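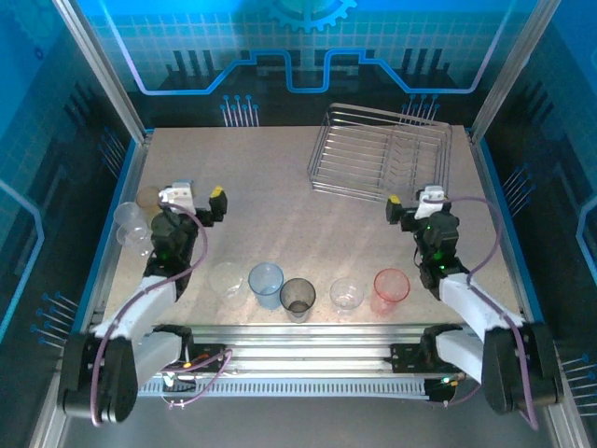
Open Day FAQ: Everything People Keep Asking Me

Every April we open up the workshop for a Sunday, and every April my inbox fills up with the same questions. So I finally sat down and typed out the answers. If yours isn't in here, email me through the contact form and I'll get to it (give me a couple of days in the week before, please, I'm usually covered in cable ties).

What is the open day, exactly?

It's one afternoon when anybody can walk in and see what we do at Drurine. We're a small shop that teaches pairs of robot arms to do ordinary kitchen and tabletop jobs. You come in, you watch the arms work, you ask us whatever you like, and if you want to stay all afternoon, stay all afternoon. We run the demos over and over, so there's no main event you can miss by getting stuck in traffic.

What will I see the robots doing?

The big one this year is the dish rack demo. Two arms, one table, a wire rack, and a bunch of plastic cups: clear ones, a light blue one, a smoky gray one, a red one. The job is to get the cups off the table and into the rack. You'd do it in half a minute while talking on the phone. The arms take a good deal longer, and I could still watch it all day!

We call that setup Tivov. It's the one with the blue walls and all the circuit artwork, so you can't miss it when you come in.

Cups? Really? Isn't that kind of easy?

I used to think so too. Then I spent a whole winter on it. A see-through cup is a mean thing to hand to a robot. The cameras are looking for edges, and a clear cup mostly shows you whatever is behind it. Put a couple of clear cups close together and even I have to squint to tell where one stops and the next one starts. The colored ones are kinder, and the red one is everybody's favorite, mine included.

Then there's the gripping. Squeeze too hard and a thin plastic cup buckles. Squeeze too lightly and it slides right out. And then you've got to fit it into a rack made of thin rods without knocking the rack sideways. So no, not easy, but a lot of fun.

Why two arms?

Reach, mostly. The table is wide enough that one arm would be stretching for half of it. With one arm based at each front corner, the left one can deal with the cups on its side and the right one can work near the rack. Sometimes a cup has to be passed along, and the handoff is the bit where the whole crowd goes quiet. It's also the bit that goes wrong the most, so bring your patience.

Is somebody steering them?

Depends when you catch us! For part of the afternoon one of us is driving the arms by hand with a set of controllers, and for the other part the arms are running what they've learned from those sessions. There's a card on the stand that says which is which. I'm pretty strict about that card. I've been to demos where you couldn't tell and I always went home feeling a bit cheated.

How much practice have they had?

Going into this year's open day, the cup task has 1,154 practice runs behind it. A lot of those were me, sitting on a stool after lunch, picking up cups. I'm better at it than I was. I'm still not great with my left hand.

What's that white thing on top of the gripper?

A camera. There's one on each gripper, so each arm gets a close-up look at whatever it's about to grab. Kids usually spot these first and wave at them, which I fully support. We put the view from the wrist cameras up on a screen next to the stand, and you'll see pretty quickly how odd the world looks from down there. A cup looks enormous.

And the yellow tips?

Those are the fingertips, where the gripper touches the cup. People ask if the color means something. It doesn't, as far as the robot cares, but it's handy for us, because against all that black you can see at a glance where the finger is pointing.

What about the purple cables?

One runs along each arm down from the gripper. I get asked about these a lot more than you'd think, mostly by people who build things themselves and have had a cable snag at the worst moment. We leave plenty of slack in the loop so the wrist can turn. If you want to talk cable routing, find me and clear your schedule.

Do the green lights mean it's working?

On the wrists, green means the arm has power and is talking to the computer. It doesn't mean it's about to move, and it doesn't mean it's safe to lean in. Please treat a green light as "this thing is switched on" and nothing more.

Is it safe to bring kids?

Yes, please do! The arms work inside their own enclosure and we ask everybody to stay behind the floor tape while they're running. Somebody from our side is at the stop button the whole time. Kids under 8 need a grown-up right with them, and I mean within arm's reach, not over by the cookies. There's a step along the tape so small people can see the tabletop.

Can I have a go?

You can! This is new this year. We've got a practice station called Ivico set up in the back corner, with a smaller arm and its own little stack of cups. You get 3 tries per turn, and then you hop off and let the next person on. You can line up again as often as you like. Sign up on the sheet when you arrive, it fills up fast after two o'clock.

You can't drive the big pair, sorry. I know. I get asked every year, and mostly by adults.

What happens when it drops a cup?

We say "oops," somebody stops the arms, we put the cup back, and off it goes again. Drops are part of the day. Last year one cup rolled off the table and under the shelving and I only got it back when we were packing up. If you're lucky you'll see an arm miss, back off, and try again without any help from us. That gets a bigger cheer than a clean pickup does.

Do the cups start in the same places every time?

No, and that's on purpose. If we lined them up on the same marks each time, the arms would get very good at those marks and hopeless at everything else. So between runs one of us shuffles them. Sometimes they end up in a wobbly row across the front of the table, sometimes a couple get parked off to one side where they're harder to see. The rack gets turned a little too. We let visitors choose the layout for some of the runs, so think up something nasty for us.

Why is the background so busy? Doesn't it confuse the cameras?

Good question, and one I argued about for weeks. A plain wall would be easier on the arms. But nobody's kitchen has a plain wall, and I think it looks terrific, grid and gear and all. We kept it, and the arms have had to learn to ignore it.

Is there anything to see besides the cups?

A bit. The Effiong room next door has our older arms on the bench with their covers off, so you can look at the motors and poke around. There's a table of grippers we tried and gave up on, with notes on what was wrong with each. I'm fond of that table. One of them could only hold a tennis ball.

How long should I plan for?

Most people stay an hour. If you want a turn at Ivico, add some waiting time. If you're the sort who likes to watch one run from start to finish with no talking, come in the first half hour, it's calmer then.

Can I take pictures and video?

Go ahead, but no flash, please. It bounces off the clear cups and the wrist cameras hate it. Check with other parents before you post anything with their kids in it.

Is the building accessible?

Yes. It's all on one level from the parking lot in, with an accessible restroom by the front door. The sight line at the tape is fine from a wheelchair, and if it gets crowded just tell one of us and we'll open up a space. It does get noisy. For anyone who'd like it quieter, we keep the last half hour low-key, with no microphone and fewer people let in at once.

Do I need a ticket? What does it cost?

It's free, and you don't need a ticket. Groups bigger than a family or two should drop us a line first so we don't all end up at the tape at the same moment. Doors open at noon.

Will my robot at home do the dishes soon?

I'd love to tell you yes. What we've got can put plastic cups in a rack, on a table we set up, on a good day. I'm not ready to trust it with my coffee mugs. Ask me again next April.

Can my school borrow the setup?

The big one doesn't travel, it's bolted to its frame and takes two of us most of a day to line up again. Ivico does travel, though. Use the contact form, tell me the age group and how many outlets the room has, and we'll work something out.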